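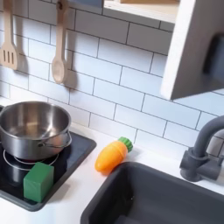 Carrot, green block and pot on the Tistard practice kitchen.

Robot club minutes, 05/12/2021

Present: Renata, Remigiusz, Urszula, Leokadia and me (Bronisława, typing this up on the bus, sorry!)

We spent nearly all of it on the carrot task. Remigiusz wants the carrot to go in the pot first and the block second, Urszula wants it the other way round, and after a fair bit of back and forth we voted 3 to 2 for carrot first. I was on the losing side, but fine!

Leokadia has 11 practice runs saved and will label them before we meet again. Renata is asking Lollier if they'd lend us a spare gripper (fingers crossed).

The Tririvar entry form still needs a team name. Ideas to me, please, and no more puns on "carrot".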